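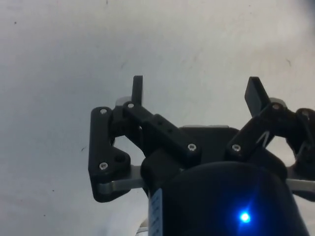
Hilow hand-teaching kit

If you've ever tried to show an arm a job by shoving it about with both hands, you'll know why I started making this. The Hilow kit lets you teach a task two ways: take hold of the wrist and walk the arm through it, or sit back with the remote handle and drive it from your chair. Both save to the same kind of file, so you can mix them as you like (I usually do).

I'm Maja Borkowska and I build these in Clirkton with Leonie Teuber, who does the wiring and most of the swearing. We sell the handle, the wrist grip, the foot pedal and the software. You bring the arm and the gripper.

What it's like to use

Press the pedal, do the job, press it again. That's one demo saved. A squeeze on the trigger closes the fingers and letting go opens them, and the pull is proportional, so you can creep up on something soft without squashing it. There's a slow mode on the thumb switch as well – I leave it on for the last bit of any pick and I'd say you should too, at least for the first week!

Start with something dull. Our own first lesson is ball into basket: a small ball on one side of the table, an empty basket on the other, and the arm has to learn to get one into the other. Put a cloth down first, it stops the ball wandering off every time you brush it.
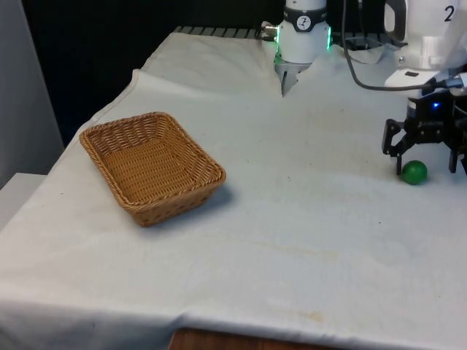
Ball and basket lesson, with the gripper over the ball.

Move the ball a bit between demos. I can't say this enough. People record 70 lovely runs with the ball on exactly the same spot and then write to me on a Tuesday morning asking why the arm grabs at thin air when it's a hand's width over. Shift it, turn the basket, come in from a different side. And keep the odd clumsy run where you missed and went back for it, they're often the most useful ones.

Hand or remote?

By hand is quicker to pick up and you feel it straight away when the arm is near its limit. The trouble is that your own sleeve ends up in every camera view. With the remote handle the view stays clear, but it takes an afternoon to get your eye in.

In the box

Remote handle with 3 m lead
Wrist grip, with clamps in 2 sizes
Foot pedal
Software download card
5 spare trigger springs (you'll lose one)

The Steyn adaptor plate is sold separately. The longer Grerton lead is back in stock from June.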